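Why do so many tables have round tops?

A page for curious readers, ages 8 to 11

Look for tables in the next building you visit. In a classroom most of them have four corners. In a library or an office you will often find a round one, with chairs standing on all sides. People have made both shapes for a very long time, and each shape is good at different jobs.

Let us start with the corners. A round table has no corners at all. If you walk past it too quickly, you may bump your hip, but you will not hit a sharp point. Also nobody must sit with a table corner pushing in the stomach. When one more friend comes, everybody moves the chair a little and there is a new place.

Now think about talking. At a long table, the person at one end has to speak loudly to reach the person at the other end. At a round table every person can see every face. This is why many offices keep a round table for small meetings, where four or five people sit with their drinks and their papers and try to solve a problem together.

How big is it?

To measure a round table you need only one number. Put the tape measure on the edge, pull it across the middle, and read the number on the other side. This distance is called the diameter. A small meeting table can have a diameter of 90 centimetres. If you want to know the distance all the way around the edge, multiply the diameter by a little more than three. You can check your answer with a piece of string.

What is the pattern on the wood?

A tree grows a new layer of wood every year, under its bark. When the trunk is cut into boards, the saw goes through these layers and we see them as lines. The lines are called the grain. Sometimes the grain is straight like the lines in your notebook. Sometimes it makes waves, or long pointed shapes like the flame of a candle. Oak can have a pale colour and a grain that is easy to see. Some table tops are made from a whole piece of wood, some have only a thin sheet of real wood on top, and some have a printed picture of wood. It can be difficult to know which one you are touching!

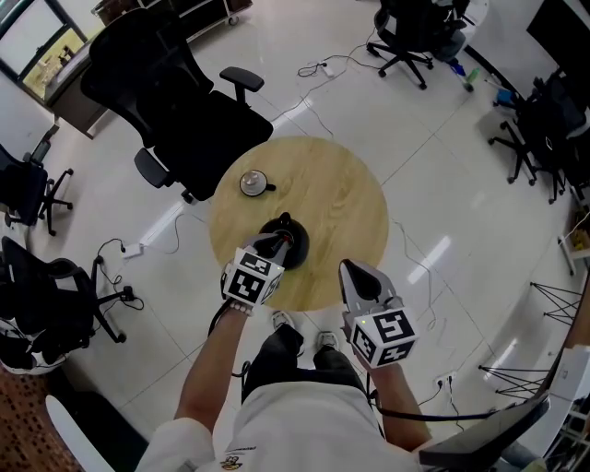
Why do office chairs have five legs at the bottom and not four?

Five legs spread out like a star, so the chair is harder to tip over when you lean to one side. With four legs there is a bigger space between one leg and the next, and the chair can fall more easily in that direction.

The wheels under the legs are called castors. Each castor can turn by itself, so the chair can roll forward, backward or sideways. On a smooth tiled floor it rolls very easily, and on a thick carpet you have to push harder. Many office chairs have a back made of mesh, a kind of net with tiny holes. Air goes through the holes, and your back stays cooler on a hot day.

Why does a cup have a handle?

Hot tea warms the cup, and the cup warms your fingers. The handle stands away from the hot part, so it usually stays cooler. It also gives your fingers a good place to hold, and the cup does not slip so easily.

Try it at home

Ask an adult for a big sheet of paper, a pencil and some string. Tie the string to the pencil. Hold the other end of the string in the middle of the paper with your thumb, keep the string tight, and draw all the way around. You have made a round table top for your dolls or your toy animals. Cut it out and see how many of them can sit around it. Then cut a square of the same width and try again with the same toys. Which one has more places? Which one would you prefer for your homework?

Words to remember

Diameter: the distance across a circle, through its centre.
Grain: the lines you can see in wood.
Castor: a small wheel under a piece of furniture.
Mesh: material like a net, with many small holes.

Page last changed March 23, 2021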